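遥操作采数据的一点记录:插排和插头

上一篇写的是标定,这篇写采集。任务内容很简单:机械臂抓住插头,对准插排上的孔,插进去,松开。难处都在线缆上。我们用的是主从式遥操作,操作者手里是一个等比例缩小的主手,从手跟着动,采样时同时记录关节角、夹爪开度和各路相机画面。软件叫 Steleo,是 Waldemar Czarnecka 在 Tse 的时候写的,后来一直由他自己维护。

一、桌面不清理

第一版数据是在一张空桌上录的,策略训出来,换到正常办公桌就不行了。第二版我坚持保留桌面原有的东西。键盘、插排、白线黑线都在腕部视角里,手腕一侧倾,连地上的瓶装水也会进来。白线落在白桌面上,对比度低,线的边缘主要靠阴影分辨。标注时我把这一类单独归档,训练时不降权。

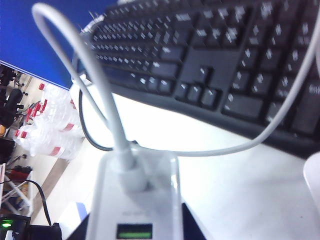

二、演示的节奏

新手操作员有两个毛病。一是接近阶段太快,二是对孔阶段停得太久。太快的后果是腕部图像拖影,插孔变成几道灰条,这几帧对视觉编码器基本没有信息量。停太久则会让策略学到“悬停”,推理时在孔上方几毫米处不动。

我目前的规定是:末端距离插排一拳以内,主从比例切到 3:1,也就是手动三厘米,末端走一厘米。切换由脚踏板触发,不做自动判断。Jonas Gasser 主张按距离自动切,我试过,比例突变时操作者会下意识补偿,轨迹上能看到一个明显的折。

拖影帧不删。删掉以后时间戳不连续,动作分块会错位。做法是给每帧算一个清晰度分数,低于阈值的只参与动作损失,不参与图像辅助任务。

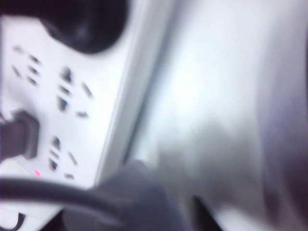

Ralalari,13/11/2018

统计一下目前的数据。总共录了 400 条演示,人工复核后分成三档:224 条直接可用,105 条需要裁掉开头或结尾,其余作废。作废的原因大多是线缆被夹爪带住,插头在夹爪里转了角度,操作者又硬插。这种轨迹看上去最后也到位了,但腕部的力矩曲线很难看,留着会教坏策略。

八月份那批作废率更高,当时主手没有力反馈,操作者只能靠看。后来在 Poltar 的主手上加了一路简单的振动提示,接触力超过阈值就震。它给不出方向,但足够让人停手。

固定视角的作用也要说一句。腕部相机在最后一段几乎只看得到插排和手指,线缆从哪边绕过来、有没有压到鼠标,要靠外部那一路。两路相机的时间同步误差我控制在一帧之内,再大的话,快速段里两个视角会对不上。

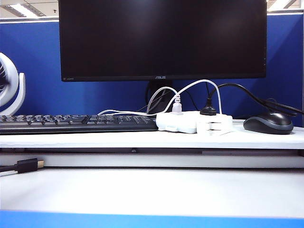

同步用的是硬件触发,软件时间戳只作校验。之前图省事用过纯软件同步,USB 总线一忙就漂,回放时能看到一路画面里夹爪已经闭合,另一路还张着。那几天录的全部重录了。

另外记一个小参数:夹爪开度按 0 到 1 归一化以后,闭合段不要做低通滤波。滤波会把“夹紧”这个动作摊到十几帧里,策略输出的夹持力偏软,插头一碰到孔边就滑。平滑只加在六个关节角上。

接下来要改的是复位。现在每条演示结束后由人手把插头放回初始位置,放得太规矩,线的形状变化不够。准备让操作者用机械臂自己把插头拔下来,丢到桌面上,这段也一起录,反过来可以当作拔插头任务的数据。脚本写了一半,主要卡在两段之间的切分标记上。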